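Separating Household Waste at the Point of Disposal: A Study of Mixed Bins in Shared Student Accommodation

Project report, Environmental Studies, second year
Granham College
Submitted 5th January

1. Introduction

The college introduced separate collections for paper, cartons, plastic bottles and general waste in its residences two years ago. Collection points stand outside each building, and residents are expected to bring their waste down already sorted. The accommodation office has reported that much of the material in the recycling containers still arrives mixed and has to be sent on as general waste.

This project examined what happens before the waste leaves the room. The group wished to establish which items residents place in a single indoor bin, which of those items could have been recycled, and whether a small change in the arrangement of the room would alter the result. The study was carried out in Stalley House and Bellard House, which have similar rooms and the same collection timetable.

2. Method

Thirteen rooms took part, seven in Stalley House and six in Bellard House. Residents were asked to use their bins as they normally would for 12 days. At the end of this period the contents were tipped on to a plastic sheet, sorted by hand into four groups and weighed on a kitchen scale. Gloves were worn throughout, and no letters or personal papers were read or kept.

In the second stage, each room was given an open cardboard box to stand beside the existing bin. Residents were told that the box was for clean paper, cartons and bottles. No further instruction was given. The contents of bin and box were weighed again after a second period of the same length.

A short questionnaire was also completed by each resident. It asked where the bin was kept, how often it was emptied, and which items the resident was unsure about.

3. Findings from the first stage

Recyclable material made up 52 per cent of the total weight collected in the first stage. Drinks packaging was the largest single group, followed by paper. Food waste was lower than expected, as most residents eat their main meals in the Ramasamy dining hall and keep only drinks and dry snacks in their rooms.

Most of the bins were small, without a lid and without a liner. They were generally kept beside a table or desk, within reach of the place where the resident sat to eat or drink. Packaging was therefore dropped in directly after use, often with the cap still on the bottle. 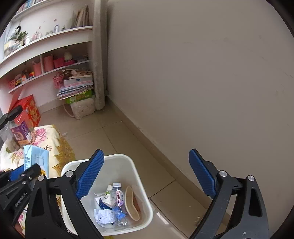 Figure 1. A room bin holding a bottle, a carton and crumpled paper together, beside a low surface with a floral cloth.

The mixture in Figure 1 illustrates the difficulty. A clear plastic bottle, still with its white screw cap, lies against a white carton with green print, and a ball of white paper has gone into the same bin. Under the college scheme these belong in three different containers. Once they have been put together, the resident must take them out again by hand before going downstairs, and the questionnaire answers suggest that few are willing to do so.

Cartons caused the most uncertainty. Several residents believed that they counted as paper, and others placed them in general waste on account of the inner lining. The notice at the collection point in Bellard House lists cartons separately, but the one in Stalley House does not mention them at all.

4. Findings from the second stage

After the boxes were introduced, 70 per cent of the recyclable material by weight was placed in the box. The improvement was greatest for bottles. Paper was less consistent: flat sheets and envelopes usually went into the box, while crumpled paper and used tissues continued to go into the bin.

Position had a clear effect. Where the box stood directly next to the bin it was used daily. In two rooms it had been moved under the bed to save floor space, and in both cases it was almost empty when collected.

Some boxes contained bottles that had not been fully drained, and the paper beneath them was damp. This paper could not be recycled and was recorded as general waste.

5. Limitations

The number of rooms was small and all residents had volunteered, so they may have been more interested in recycling than others. They also knew that their waste would be examined. The study did not cover the shared kitchens, where a larger share of food waste would be expected.

6. Recommendations

The group recommends that a second container be supplied with each room bin at the start of the year, of a size that fits beside a desk. The notice in Stalley House should be replaced with the version used in Bellard House, so that cartons are listed. Residents should be asked to empty bottles before putting them with paper.

A further weighing is proposed for February, using the same rooms, to find out whether the boxes remain in use once the study is no longer running. The sorting sheets and the questionnaire are attached as Appendices A and B.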